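Chapter 7
Buying a Pair of Hands: The Handheld Gripper Kit

Up to now we have talked about robots as if you already had one. In this chapter we go shopping, and I think it's one of the most fun parts of the course! The product we'll follow from catalog page to finished project is the Plillow, a handheld gripper kit sold by Dultusano. A person holds it, squeezes the jaw open and shut, and does an ordinary job with it while a camera on the tool records everything. Those recordings can then be used to teach a robot arm the same job.

The kit we bought for the teaching lab at Cotberg cost $694. For that you get the grip, 2 fingers, a camera mount, a sheet of printed markers and a carrying case with foam that is (sorry, Dultusano) a nightmare to repack. The camera is extra. So is the Mok service plan, which covers calibration and checks each recording before you train on it. We'll price all of this properly in Section 7.3, so keep your receipts from the Chapter 6 exercise handy.

Why start with a sandwich? Because lunch is full of hard little problems. Bread squashes. Ham and cheese are thin and lie flat on the plate, so the fingers have to find an edge. A lettuce leaf has a shape that's different from every side, and even an artificial one is a good test of where to grip and how far to let it hang before you put it down. 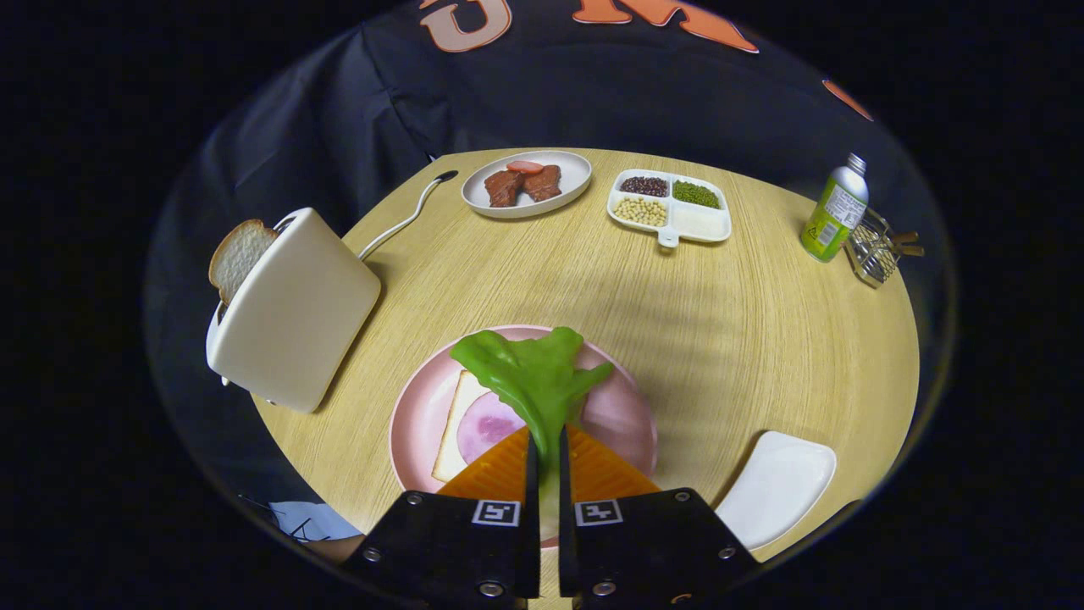

Chin-lung Chow thinks buyers should try the kit on something dull first, such as moving one block from one square to another, and says a sandwich hides too many mistakes: if the stack comes out crooked, you can't tell whether to blame the tool, the hand or the plan. It's a fair objection, and you'll meet it again in the review questions. My own view is that you should do the block on day one and get to lunch by day two, while everyone is still excited.

Look closely at the small square markers on the fingers. They're how the software works out how wide the jaw is open at any moment, so they matter a great deal when you compare kits. Ask the seller what happens when a marker gets smeared with mustard. Ask what a spare set costs, too. Dultusano charges $93 for replacement fingers with the markers already attached, and fitting them takes a small screwdriver and some patience.

By the end of the chapter you should be able to read a spec sheet for a kit like this one, plan a trial of your own, and say whether a paid service is worth having. Our lab class starts its trial in September with a target of 1,000 recordings, and the planning sheet we use is printed at the end of Section 7.4.

7.1 What's in the Case

Open the case on a clear table and lay the parts out in the order shown on the packing card, starting with the grip.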